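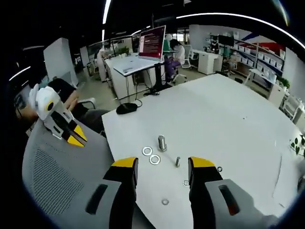 From: Fiona Laing
To: Lustwood fixers list
Date: July 6, 2022
Subject: Re: Sorting the loose hardware (proposal)

Bhupendra Sisodia wrote:

> Hi all,
>
> I've been through the gray cabinet at the Lustwood shop and I think
> it's time we dealt with the loose hardware properly. We have 2,000
> pieces give or take a coffee can, and when Anum needed one M8 washer
> for the bench vise she spent most of an evening looking for it.
>
> My proposal: we buy two of the Terness drawer cabinets, the big ones,
> and we sort everything by type, then thread, then length, then finish.
> Each drawer gets a printed label and a number, and the numbers go in
> a spreadsheet. Bolts, machine screws, wood screws, flat washers, lock
> washers, rings, nuts, all separate. I've already done one can as a
> trial and it came to 937 pieces, all logged.
>
> If each of us takes a can home we could be finished by January.
>
> Any objections?
>
> Bhupendra

Well, yes, a few.

First, thank you for doing the trial can. I mean that. I've seen the spreadsheet and it's a handsome spreadsheet. But I've also been sorting hardware in one shop or another for a long time, and I have watched this exact plan go in with great enthusiasm and come apart before the labels had started to peel.

My main doubt is the fourth level, the finish. Who is going to stand at the cabinet after fixing a lawn chair, holding three washers, and decide whether they're zinc or stainless? I can't always tell under those lights. Hammad says he can, and I'd like to see him do it with his reading glasses in the car. What will happen is that people will put the washers in the nearest washer drawer, or in their pocket, or back in the can. Then you have a cabinet that says one thing and holds another, and that's worse than a can. With a can you at least know you have to look.

Length is nearly as bad. Sorting machine screws by length makes sense if you buy them by the box. We don't. We get them out of dead printers and other people's garages, and half are some odd size that will have a drawer all to itself. Sort by thread and let people see the lengths for themselves. Your eyes do that in a second when everything in the tray is the same thread.

Washers are the part everybody gets wrong. A washer has three sizes that matter, the hole, the outside and the thickness, and people only ever sort by the outside because that's what they see. Then they wonder why the one they grabbed won't go over the bolt. If we sort washers at all, sort them by which bolt they fit. Keep a bolt of each size in the tray and try the washer on it. It's slow for the first handful and then you hardly need the bolt anymore.

The other thing I would ask for, before any cabinet, is a plain, light-colored surface to sort on. The Simiyu shop uses an old white tabletop and it makes more difference than any drawer. Small dark rings and those tiny washers vanish on our brown bench. I don't care what it's made of so long as it's pale and wipes clean. While we're at it, stand the bolts and the short screws up on their heads when you set them out. They don't roll, and you can compare the threads side by side without picking anything up. Bjarke thinks this is fussy. Bjarke also had a bolt roll under the drill press and left it there.

Now the cabinets. I looked up the Terness ones, and the drawers are nice, but the dividers are sold separately, and the price Bhupendra sent around doesn't include them. There are also 1,456 dollars in the shop account and a band saw that needs a new guide. I'm not against spending money on storage. I'm against spending it before we know how many kinds of thing we've got. 937 pieces from one can tells me how many there are. How many different ones? If the answer is thirty, we want thirty bins. If the answer is three hundred, we have a junk problem, and no cabinet will help.

That brings me to the part I expect to be unpopular. I think a good deal of it should go. Any screw with a chewed head, any bolt with rust down in the thread, anything bent. We keep these because they're small and keeping them feels thrifty. I have never once gone looking for a bent screw. Put a scrap bucket next to the sorting table and use it freely. I would bet the 2,000 comes down a lot before a single label is printed.

As for taking cans home, please don't. I took one home from the Sutby shop years ago and I still have it. It moved house with me — twice. Sorting should be done at the shop, a bit at a time, with the scrap bucket right there.

Here's what I'd try in place of the full plan:

Put a pale tabletop on the end bench.

Use 4 trays to begin with: bolts and nuts, machine screws, wood screws, washers and rings. No finish, no length, no numbers.

Tip out one handful at a time. A whole can on the table is how people lose heart.

Scrap as you go.

After a month, look at which tray is annoying to use and split that one. Leave the others alone.

If after that we still want the cabinets, I'll vote for them and help carry them in. I may be wrong about the labels. Anum tells me her old workplace ran a numbered system and people kept it up, though she admits they had a man at the counter who handed things out and took them back. We don't have a man at the counter. We have a key under a flowerpot.

One question for Bhupendra: in the trial can, how many went in the drawer you called "other"? It's the last row of the spreadsheet and the cell is blank.

Also, whoever has the thread gauge, please bring it back. It's the one with the tape on the handle. I need it for the vise.

Fiona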